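Gusstead swap shelf – back on, sort of

Quick one as I've got to get the van back. The swap shelf opens again on July 4, 2020, same spot by the side door of the Yaman hall, mornings only. Bring what you don't need, take what you do. Household bits, unopened food, kids books, jigsaws if all the peices are in. No clothes this time – we still have 2 rails from November and nowhere to hang them.

Cleaning stuff always goes first so more of that please. Washing up liquid, sponges, cloths, bin bags. Tubs with lids too. Big things like chairs, ask before you drag them over.
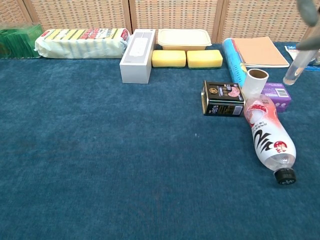

Do I have to bring something to take something? Take what you need either way, the shelf has never worked on points.

Leaflets next. We've had 1,000 printed and 50 have gone out, all on the Flaltotness road. So that's a lot left. If you can do your own street pick up a bundle from the Unomard shop, they're under the till in a carrier bag. Please dont post through doors with a no leaflets sign, we had complaints last time.

Parking – the top end is coned off for the drains. Use the lane and walk down. Hall phone still not working so email, or put a note in the box.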